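**Asunto:** Re: presupuesto del segundo robot de inspección

Volker Nolte escribió:

> Antes de firmar nada con Driratia: ¿necesitamos 2 unidades? La partida de enero era para una.

¡Hola a todos!

Volker, yo iría a por las dos. La oferta queda en 3.405 euros por unidad, con batería de repuesto, y el portes lo asume Driratia. Con una sola, cada avería nos deja sin recorridos en las pasarelas de madera, y me encantaría llegar al verano con margen.
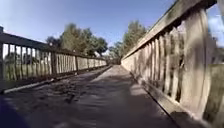
Para la cámara nueva pediría además casi 500 euros. El contraste entre sol y sombra es lo que más nos complica revisar las tablas, ¡y el modelo que probó Jerome me dejó entusiasmada!

Faltan por cerrar:

- ruedas de recambio (Arwel pide 20)
- seguro
- formación, un día

¿Me decís algo antes de que conteste a Driratia?

Un abrazo,
Felicidad Agbayani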